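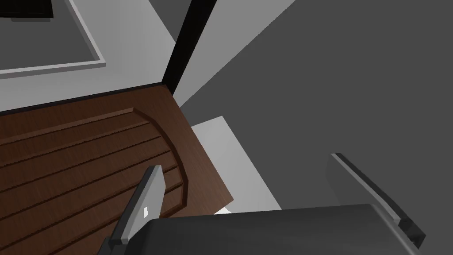 Chapter 4
Wood and Moisture

Wood never stops taking in and giving out water. A board that leaves the yard at Drakow in March will have a different width by summer, even if it is kept indoors. In this chapter we study how large this movement is, in which direction it goes, and how a joiner leaves room for it.

The movement along the grain is so small that we can forget it. Across the grain it is much larger. For the exercises we shall use a pine board 200 mm wide and 700 mm long, and we shall measure only the width.

The old answer to this problem is the frame and panel. The frame is narrow and moves little – the panel sits in a groove, without glue, and may swell freely.
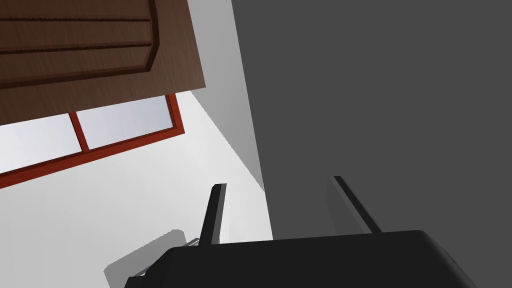 One reader of the first edition wrote to us from Braravthorpe that a small drop of glue at the middle of each end does no harm, and we accept this correction. Glue at the corners remains a mistake.

Reader comments

Boonchu workshop: Is the width in exercise 2 measured before or after planing?

Flerover evening class: We left our board 20 days in the cellar. Please add a table for oak.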